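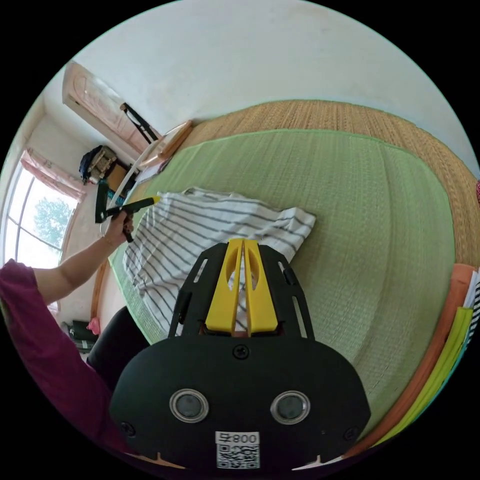

Liste pinces-maison
Objet : Re: Doigts imprimés, jeu latéral et tissu fin
De : Ásdís Lykkegaard

Vinzenz Brunner a écrit :
> J'ai repris les fichiers Werik tels quels, imprimés en PETG. Sur du carton,
> rien à signaler. Sur du tissu fin, les pointes s'écartent d'un côté dès que
> je tire et le pli s'échappe. Faut-il épaissir les doigts, ou le problème
> vient-il du châssis ? Et travaillez-vous à une main ou à deux ?

Bonjour Vinzenz,

Le châssis, à mon avis. J'ai eu le même défaut sur la première version. Les doigts Werik sont assez raides ; c'est l'axe qui prend du jeu dans son logement. J'ai réalésé à 8 mm et mis deux rondelles par côté. Le débattement en pointe est tombé à presque 2 mm, mesuré au pied à coulisse, pince fermée.

Garde la découpe ovale près de la pointe. Je l'ai bouchée sur une paire pour essayer : doigt plus lourd, prise identique.

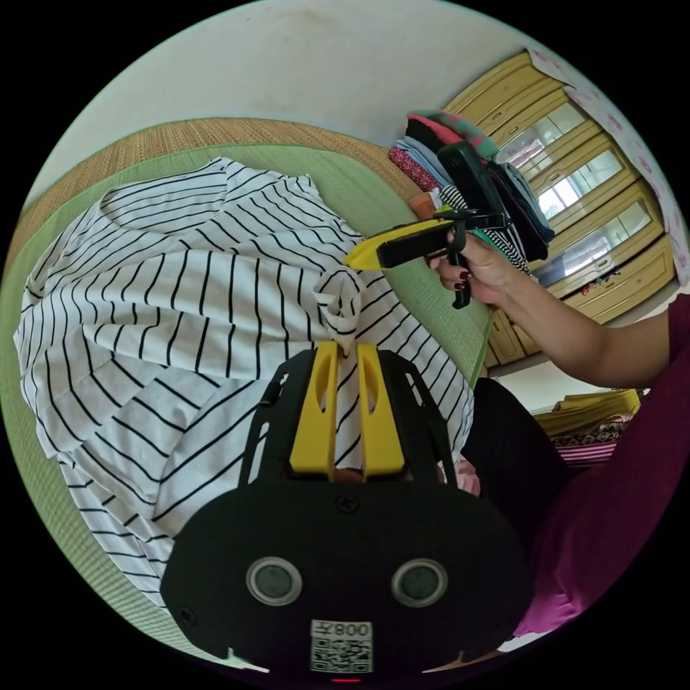

Pour le tissu, je pince un pli déjà formé, jamais une seule épaisseur à plat. Les deux pinces servent ensemble : l'une tient, l'autre va chercher le bord suivant. Avec une seule, le vêtement suit le mouvement et il faut tout reprendre. Je travaille au sol, sur natte, le frottement y est meilleur que sur mon établi mélaminé.

Côté logiciel, j'enregistre avec Cosason, sans modification. Une séquence par vêtement, du tas froissé au pli final. J'ai écarté 14 séquences de la série de septembre : l'ouverture des doigts y était décalée après un remontage. Refais le zéro chaque fois que tu touches à une vis du boîtier. 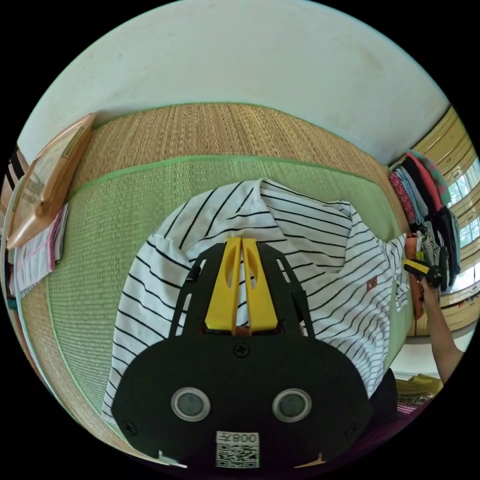
Chemise rayée sur la natte verte, doigts de la pince au premier plan.

Les rayures fines sont commodes pour relire les essais, on suit bien la déformation du tissu. Je n'ai encore rien de concluant sur les tissus unis foncés.

Reste la question du ressort de rappel. Celui de Pustano est trop dur pour une longue séance, le pouce fatigue. Si quelqu'un a monté le modèle Murthy, je prends la référence et la longueur à vide.

Je peux déposer le fichier du châssis modifié dans le répertoire commun. Attention, les trous sont prévus pour des inserts à chaud.

Ásdís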